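Building a fall wardrobe from handmade sellers - worth it?
Started by pleatsandpockets

I've decided to buy most of my fall clothes from small makers this year instead of the mall.
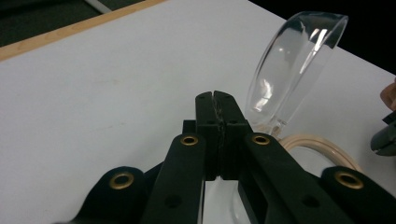 My list so far is a wool skirt from Lamus in a rust color, a gray cardigan from Plekora, and a canvas jacket from a two-person shop called Workell. With shipping the total is higher than I wanted. Before I order, I'd like to hear from people who have done this. How is the sizing? Do the clothes hold up? I'm 5'4" and usually between sizes.

marlow_k wrote:
I have the Lamus skirt in navy. It runs small in the waist and a little long. I took the larger size and had it hemmed. Two winters in, the lining is fine and the zipper has never stuck.

tinbutton wrote:
Check the return policy on the skirt. Last time I looked, anything made to measure was final sale. The standard sizes could go back within 14 days but you paid the postage.

pleatsandpockets wrote:
I was going to order standard for that reason. marlow_k, did you get the side pockets or the plain one?

marlow_k wrote:
Side pockets. They add a bit of bulk at the hip. I'd still get them.

Khải Hầu wrote:
I kept a spreadsheet on this for a while. In one year I spent $1,357 on handmade and small-shop clothes. The year before that I spent $1,163 at regular stores. I came out with fewer things and wore nearly all of them. The Workell jacket was the best buy. The worst was a linen dress from a seller who has closed, where the seams gave out at the second wash.

greta_sews wrote:
I don't think that comparison tells us much. You were paying attention the second year. If you had kept a spreadsheet at the regular stores you would have bought fewer things there too.

Khải Hầu wrote:
Could be. I also had a new job that year and needed different clothes. I'm only saying the cost was closer than I expected.

greta_sews wrote:
Fair enough. My issue is with the idea that handmade means better made. I've seen plenty of unfinished seams at high prices. Ask the seller for a picture of the inside of the garment. A good one will send it the same day.

tinbutton wrote:
Agree on the inside picture. Also ask for flat measurements. The cardigan is listed as a 36 and mine measured closer to 38 across the chest. It looks good loose, but you should know before you order.

pleatsandpockets wrote:
That helps, I was about to size up on the cardigan. I'll stay with the 36. Does the wool itch?

tinbutton wrote:
A little at the neck. I wear a collared shirt under it.

oldhatroom wrote:
If you want something to pull the rust and gray together, look at the scarves from Ndung'u. I have the one with the mustard border and wear it from October on. Delivery took around three weeks.

marlow_k wrote:
Mustard with rust is too much for me. I'd go with cream or dark green.

oldhatroom wrote:
They do a dark green. It sells out early.

pleatsandpockets wrote:
Ordered the skirt and the cardigan this morning. I've asked Workell for a picture of the jacket lining and will decide when they write back. The scarf will have to wait until December.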